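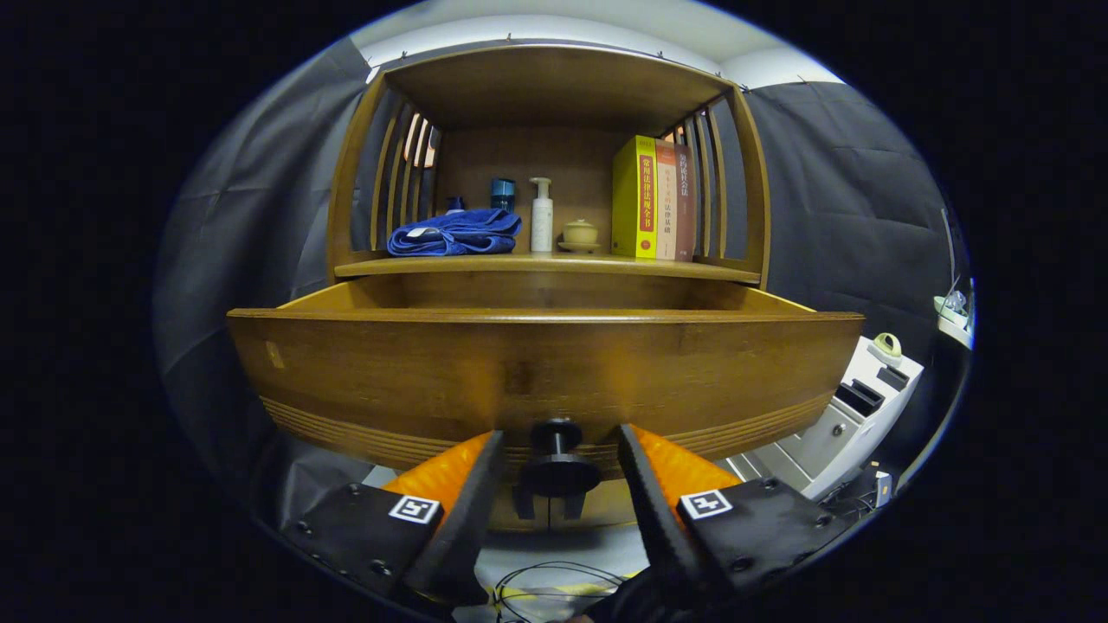
October
By the Tultedico methods desk

Success rate is the wrong headline number for hand-held gripper data. Our Kumine set holds 3033 demonstrations, and the policy trained on it opens drawers in 87 percent of trials. Reviewers quote that figure. I would drop it.

The cabinet barely varies. A knob at the center of a drawer front is an easy target – two fingers close on it from almost any approach.

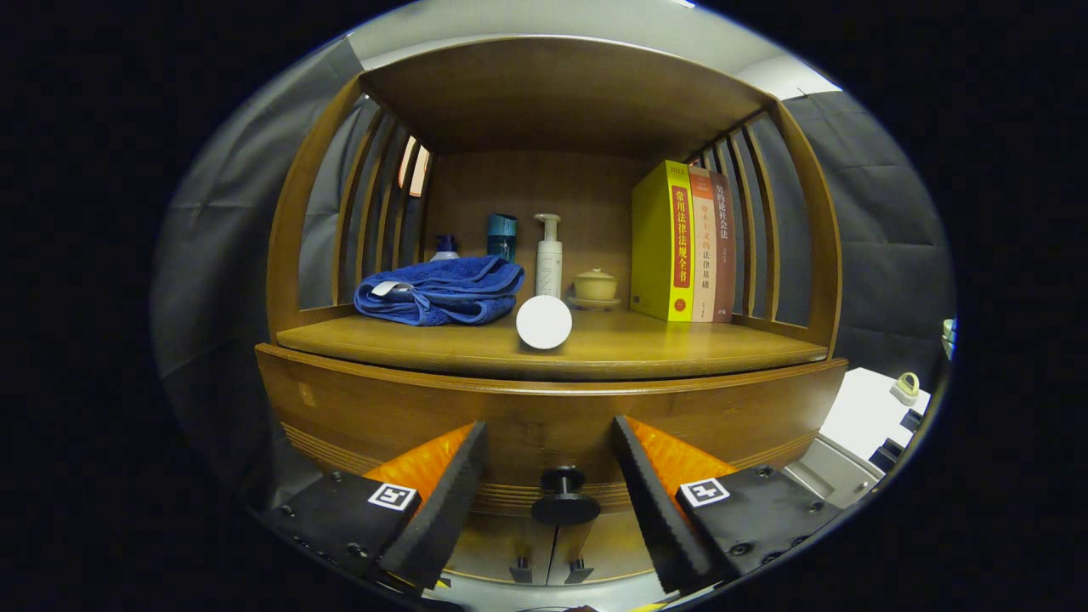 Last changed: October, 20:00

Shelf picks are harder, with a towel, a pump bottle and a lidded cup sharing one board. Report those separately, per object, with 20 trials each. Another 3000 drawer pulls would teach us little.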